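Keeping a correspondence game log

I have one correspondence game running with Fergus Dalgleish, who moved to Hultow in January, and three more through the Swanson club's postal section. The club still sends moves on cards. 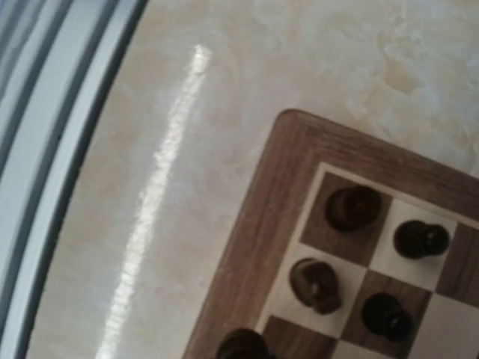 The log is a plain text file, one per game. Each line holds the move number, both moves, the date I received the reply, the date I posted mine, and the reflection time charged. I used a spreadsheet before this and gave it up when a sort operation separated the dates from the moves in two games. Text files don't sort themselves.

Reflection time under the Swanson rules is 60 days for every ten moves, with unused days carried forward. Transit time isn't charged. The postmark governs the outgoing date, so a card dropped in the box after the 5 p.m. pickup counts against the next day. I lost a day to this twice last year and now record the postmark date I expect, then correct it if my opponent reports a different one.

Notation is numeric. Files and ranks both run 1 to 8, and a move is four digits: origin square, then destination. 5254 is e2 to e4. Castling is written as the king's move only, so White's short castling is 5171. A promotion takes a fifth digit, 1 for queen through 4 for knight. The system works across languages, but a wrong digit often produces another legal move, and a legal move stands. I write the algebraic form next to it on the card as a check. Calum Matheson, who directs the section, allows this but treats the digits as binding if the two disagree.

Conditional moves go on a separate line, starting with "if". I limit these to forced recaptures. A longer chain saves postage but is harder to audit.

Before posting I replay the whole game from the log on a board, from move one. It takes a few minutes and has caught three errors, all of them transposed digits.

Fergus is on move 22 and has 31 days in hand. I have 14. His last card offered an exchange of rooks that I haven't answered yet.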